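Questions about the new picking arms at Palby: what we've been asked so far

Since the news went up in the canteen in April we have had a steady stream of questions from people on both shifts, some on paper, some by email and a good many shouted across the loading bay. We've gathered the ones that come up most and tried to answer them in full. If yours is missing, please do ask it. Last updated Tue 18 July.

What is coming to Palby, and when?

Two robot arms from Perkell, to be placed at the returns benches in the far hall. They will take single items out of a tote, turn them the right way round and set them down in or beside the cabinet where they are stored. The first arm starts after the summer break. The second follows once we are all happy with the first one, and by "all" we do mean the people at the benches as well as the office.

Why returns, of all places?

Because that is where the sore wrists are. Anyone who has worked a full week there knows what it is to lift vases, bottles, trinket boxes and what have you out of deep totes, hour after hour. On an ordinary day the benches handle 1,680 items, and the same small twist of the hand goes with nearly every one. When we asked the team which part of the job they would gladly give away, that was the answer, and it wasn't close.

Will anyone lose their job?

No. There are 29 of us in returns and there will be 29 of us when both arms are running. We've put this in writing with the union, and the letter is pinned up by the time clock for anyone who would like to read it at their own pace. Some jobs will change, though, and we don't want to wave that away. There will be less lifting and more checking, and two people on each shift will look after the arms.

How does an arm learn to handle our stock?

Most of the early practice is done on a computer, in a simulated workplace with simple stand-ins for the goods and the furniture. It's a bit like learning to reverse a trailer in an empty car park - you can get it badly wrong as often as you like and there's nothing to sweep up afterwards. Perkell have made 400 practice set-ups for us, with different shapes, different angles and different places to put things down.
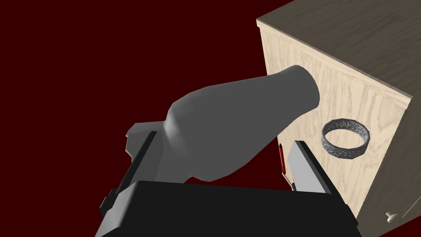
Bottles and vases take up a good share of that practice, and for the same reasons they take up a good share of ours. They are wide at one end and narrow at the other, they like to roll, and the neck is always nearer to the shelf than you think. Trygve Wikström from the returns bench has spent several afternoons with the Perkell people going through how he holds them himself, and quite a lot of what he told them has gone into the practice set-ups.

Can I see the practice runs?

Yes, and please do come! There is a screen in the small meeting room, Grønli, and you're welcome to sit down with a coffee and watch for as long as your break lasts. You may well spot something we have missed.

Will it be as fast as we are?

Not to begin with, and perhaps not for a good while. A practised person at the bench is quicker with odd shapes and much better at noticing a hairline crack or a missing lid. We haven't set the arm a target for its first 20 working days, and your own targets stay as they are through the whole of that time, even if the arm is having a bad morning and the totes are backing up.

What happens when it drops something?

It will be logged as a machine breakage and kept apart from the bench figures. You won't be asked to explain it. Please press the stop button before you reach in to clear up, every time, however small the mess is.

Who gets trained, and does it pay more?

Anyone in returns can put their name down, and you don't need to be good with computers. The course takes three days, all of them in paid hours, and those who go on to look after the arms move up one pay step. If more people sign up than there are places we'll run it again in the autumn.

Is anybody being filmed?

The arm has a camera that looks down into the tote and across to the cabinet. Your hands may come into view when you swap a tote over. Those pictures are used to guide the arm and are wiped at the end of each shift, and they can't be used to time you or to check your breaks.

What is Odel?

That's the name of the project, and it covers the arms, the new benches and the better lighting over the far aisle (which was overdue, we know). If you see Odel on the rota next to your name, you are down for a training day or a trial shift.

I don't want to work next to one. Is that all right?

It is. Have a word with your shift lead and we'll find you a bench at the other end of the hall for as long as the trial goes on. Several people have asked already, and it won't be held against you or noted anywhere.

Where do I send my own question?

Drop it in the box by the canteen door, with or without your name, or catch Trygve at the morning break. We empty the box every week and add the answers to this page.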